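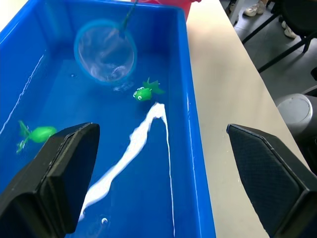 Blue tub, small net, two toy fish.

Ferry leaves Toltbridge at 8:33, he told her. It doesn't. It leaves at 8:46 and always has. She ran for nothing.

Nikola Nikolovski, sixty, bad knee, standing at the rail with two coffees and her hat, which she'd left in his truck in March. Eight months with her hat.

"You said 8:33."

"You'd have missed it if I said 8:46."

True. She took the coffee. Didn't take the hat.

November, so hardly anyone on board. A man asleep under a newspaper. Two kids with a bag of clementines between them, peeling, peeling, dropping the peel down the gap in the bench where the heater was, so the whole cabin smelled like Christmas on fire. Gray out. Gray in, mostly.

They were going over to see the Womach house. Her mother's house, his for a while too, then a long stretch of renters, then no one. Lawyer's name was Kapoor. Kapoor had called her at work, twice, and the second time she'd taken it in the stairwell with her forehead against the paint. There was an offer. It needed two signatures. One of them was Nikola's, which she had not known, which her mother had not mentioned in all those years of not mentioning things.

"How come you're on the deed," she said.

"I fixed the roof."

"People fix roofs. They don't get put on deeds."

"It was a big roof."

She drank the coffee. Too sweet, he'd remembered how she took it at nineteen.

The engine came on under their feet. Ropes, shouting, the little lurch. Toltbridge started to slide off backward, the cannery, the church with the wrong clock, the sign for Vuvis outboard motors that had been peeling since she was born and was down to VU IS. She used to ask her mother what a vu was. Her mother said it's what you are when you ask too many questions.

"Did you love her," she said. Just like that. Hadn't planned it. Planned to do the house first, the money, then lunch, then maybe.

He looked at the water.

"I fixed the roof," he said again, but diferent this time.

So okay. So that was that.

The kids had run out of clementines. One of them got up and pressed his whole face on the window and left it there, nose, lips, breath. The mother, there was a mother after all, farther back, said get your mouth off that. He did not get his mouth off that.
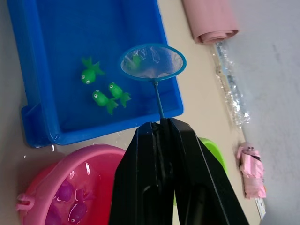
"She taught me to swim off this thing," Nikola said. "Not off the ferry. Off the landing, the other side. Forty years old and I couldn't swim. Came from the mountains, who swims. She said you live on an island now, you idiot, get in."

"She never taught me."

"No?"

"She paid a girl."

He laughed and then saw she wasn't, and stopped, and then she was, a little. The coffee went down wrong. He hit her on the back too hard, the way he always did, like putting out a fire.

Then the island. It comes up all at once, you look down to find a tissue and it's there. The landing, the steps, the row of mailboxes leaning on each other. Kapoor was waiting at the top in a long coat with a folder inside a plastic bag inside another plastic bag. Waving with the whole arm. Terrible shoes for it.

They walked up. Nobody talked much. Nikola took the hill sideways because of the knee and she slowed down and pretended to look at hedges.

The house was smaller. Of course it was. Somebody had painted the door yellow and somebody else had painted it back, you could see yellow in the hinges. Kapoor had the keys on a ring the size of a bracelet and tried eleven of them. It was number 11. Kapoor apologized to the door.

Inside, cold, mouse smell, the hall light still on a string. The beam over the kitchen with the year cut into it, 1715, which her mother used to tell guests was real and tell her daughter was not. Some uncle with a chisel. She put her hand up and could reach it now. Had never once been able to reach it.

"I'll give you a minute," Kapoor said, and went and stood in the yard in the terrible shoes.

Nikola was looking at the ceiling.

"It's dry," he said. Went room to room, head back, one hand on the wall. She could hear him through the floor once he got up there. Step, drag. Step, drag. Then a long nothing.

She opened kitchen drawers. String. A candle. Birthday candles too, used, saved, in a matchbox. A list in her mother's writing: flour, bulbs, call N about gutter. No date. Call N about gutter, underlined twice, hard, so the pen had gone through.

She folded it. Unfolded it. Put it in her pocket and then thought no, and took it up to him.

He was in the back bedroom with his palm flat on the slope of the ceiling like it was a horse. She gave him the list. He held it way out, no glasses, then closer, then way out.

"I did the gutter," he said.

"I know you did."

"I did it the same day."

Down in the yard Kapoor's phone was ringing, and Kapoor was saying yes, yes, no, they're inside, I don't know, I'll ask. Then the voice coming up the stairs ahead of the feet, very polite. Did they think they'd be signing before the noon boat or after?

She looked at Nikola. He'd put her hat on. She didn't know when. Green wool, too small, up on the top of his head like a lid.

"What time's the noon boat," she said.

"Twelve-thirty," he said.

"So what time really."

He had to think about it.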